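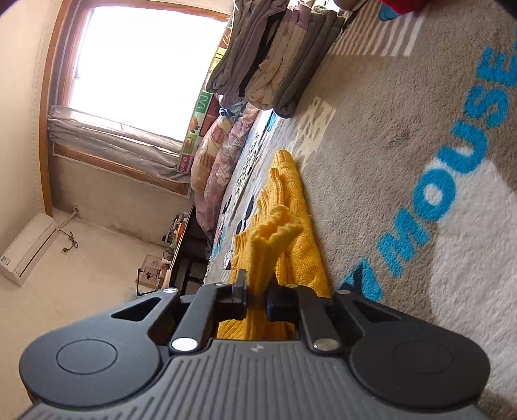

Folding Knits With a Hand-Held Gripper: Tips for Clean Demos

I've been teaching laundry jobs to our arm with a hand-held gripper since March, and I still get a kick out of it! You do the chore yourself with the tool in your fist, the recording goes off to training, and the arm learns from the way you moved. Sweaters are my favorite and also the hardest thing in the drawer, so most of these tips come from them.

Start at the cuff
A ribbed cuff gives the fingertips something to bite on. Pinch near the end of the sleeve, close all the way, then lift before you move sideways. If you grab halfway up a chunky cable knit you get a fat wad of yarn and the fingers slide right off.

Pick a color that stands out
A mustard sweater on a gray-brown blanket is easy to follow from start to finish. Gray on gray, good luck.

Use the real bed
Plush blankets, big printed letters, a row of folded clothes along the edge – leave it all there. My first set was shot on a bare table in the Drilalley workshop and the arm was lost the minute it met a quilt. Do move anything a sleeve could snag on.

Slow down at the pinch
Move at normal speed on the way in, then hold still for a beat once the fingers close. I count to two in my head. Ravuvus, the program I use to sort my recordings, finds the grasp much more easily when there's a pause in it.

One hand only
If the arm at home has one gripper, keep your other hand behind your back. It's so tempting to smooth out a wrinkle with your palm! That clip is no use afterward.

Mix up the starting pose
Sleeves out, one sleeve tucked under, whole thing twisted. I do three folds per pose and then toss the sweater down again. We're at 516 clips now, and the messy starts have helped more than anything else.

Keep your misses
Dropped the cuff? Go back and pick it up in the same clip. The Brumik arm used to freeze after a bad grab and now it tries again, and I cheered out loud the first time.

Wipe the fingertips
Knits shed. A damp cloth every so often, and pick the fuzz out of the joints with a toothpick.

Socks are next – send me your tricks!

Updated June 2022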